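Search the help board Go
Home > Supplements > Creatine & Pre-Workout > Storage, mixing, side effects

Creatine went hard as a rock, still ok? Also stomach trouble

deskbound_lifter

Ok so quick one, two things really. Bought the big tub of Warkex creatine monohydrate back in November, plain unflavored kind. Was fine for a while, then I moved it on top of the fridge and forgot it for a bit. Opened it last night and the whole thing is one lump. Like a hockey puck. Can chip bits off with a butter knife. No smell, same white color as before, no weird spots.

Is it still good or do I toss it? Cost me 39 bucks and I've got more than half left so would rather not.

Second thing, when I was taking it my stomach was a mess. Cramps, running to the bathroom before work. Was doing the loading thing from the label, all in one shake in the morning on no food. Read somewhere you don't even have to load?? My buddy says switch to the Arnholm HCl caps but those are way more money. Currently lifting 3 times a week, nothing crazy. Not on any meds.

Also the scoop is buried somewhere in the lump lol

6 comments Share (4)

proteinandpatience

Lumpy is just moisture. Toss if its wet, smells off or changed color, otherwise break it up and use it. Mine does it every summer. Dont load.

12 people found this helpful

giko_shaker_guy

Typing this on break so forgive the mess.

Lump first. Creatine mono is pretty stable as a dry powder. Picks up humidity and cakes, and the top of a fridge is warm and kitchens are steamy so yeah. Caked is ugly but the stuff inside is mostly the same stuff. What you don't want is it sitting in liquid, it slowly breaks down once its dissolved. So don't premix a jug and leave it for days. Chip off what you need, put it in a zip bag, roll a pin over it, sieve it if you're fussy. Takes five minutes. If there's any actual damp in the bottom of the tub, or spots, or smell, bin it, 39 bucks isn't worth it.

Use a kitchen scale after. Once its been crushed the scoop is useless anyway, a packed scoop and a fluffy scoop are way different. The cheap Giko pocket scale is what I use, had it forever, you just need one that reads small amounts.

Stomach. That's the loading, almost for sure. Big dose, one go, nothing in your belly, it pulls water into the gut and off you run. Skip loading. Take a normal small daily amount, 3 grams to start, with breakfast or whatever meal you never miss. It takes a few weeks to fill up that way instead of one week, who cares. Warm water helps it dissolve, gritty stuff at the bottom of the glass is half the problem. Stir, drink, swish the last bit with more water. 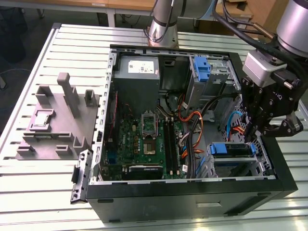
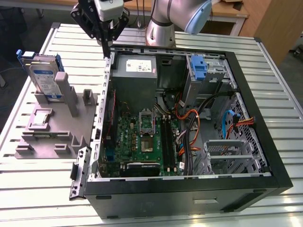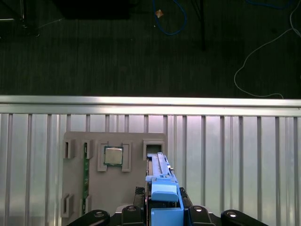
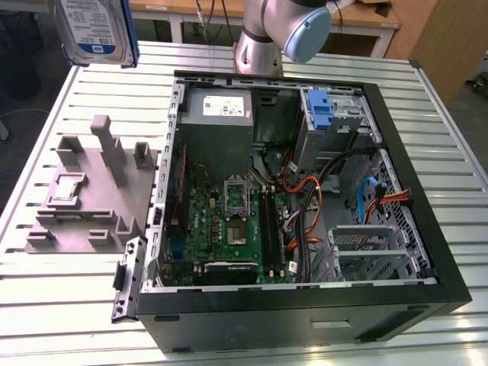 Storage is where most people go wrong and its the boring part so they skip it. Get it out of the kitchen completely. Closet shelf, desk drawer, wherever its cool and dry. I pour mine out of the big tub into small jars with a tight lid and only open one at a time, so the rest never sees air till I need it. Keep the little silica packet from the tub and drop it in too, just don't eat the thing. Jars go in a drawer divider, and I swear by it, you know that gray tray in the last photo with the square pocket the processor chip sits in? Same idea. One spot per thing, scale here, scoop there, creatine there, caffeine pills WELL away from it. I used to throw everything in one gym bag and double dosed on pre-workout because I couldnt remember what I'd had, heart going like mad at my desk. Also write the open date on the lid with a marker. And never a wet scoop!! Not even a little damp. One wet scoop from rinsing your shaker and you're back to the hockey puck.

HCl caps, eh. Tried the Arnholm ones for a month. Fine, easy to swallow, no better in the gym that I could tell and I was paying a lot more. Dissolves nicer I guess. If plain mono still bugs you at a small dose with food then maybe give them a go, but try that first. Micronized mono is the middle option, Kouris does one with 50 servings that mixes pretty clean.

Drink more water in general too. And if the cramps keep going even on a small dose, stop and ask your doctor, same goes for anyone with kidney stuff.

31 people found this helpful Share (9)

ironlunchbox

Agree mostly with above but I'd skip the crushing. Put a chunk in a dry blender, pulse it, done. Let the dust settle before you take the lid off or you'll breathe it in, ask me how I know. Wash the blender and DRY it before next time.

On timing, doesnt matter. Morning, night, after lifting, just every day. I take mine at 9 pm with a snack becuase that's when I remember. Rest days too, people forget that bit.

One more thing, you'll maybe gain a couple pounds of water early on. Less if you don't load. Not fat, don't freak out and quit like I did the first time.

Scoop will be at the bottom, it always is

8 people found this helpful

deskbound_lifter

Thanks all. Found the scoop, it was at the bottom. Smashed the lump up with a rolling pin, looks normal again. No damp. Starting with the small dose at breakfast tomorow and it's living in the hall closet now. Will skip the caps.

Tags: creatine, clumping, storage, stomach upset, loading phase

Follow this thread Related in Creatine & Pre-Workout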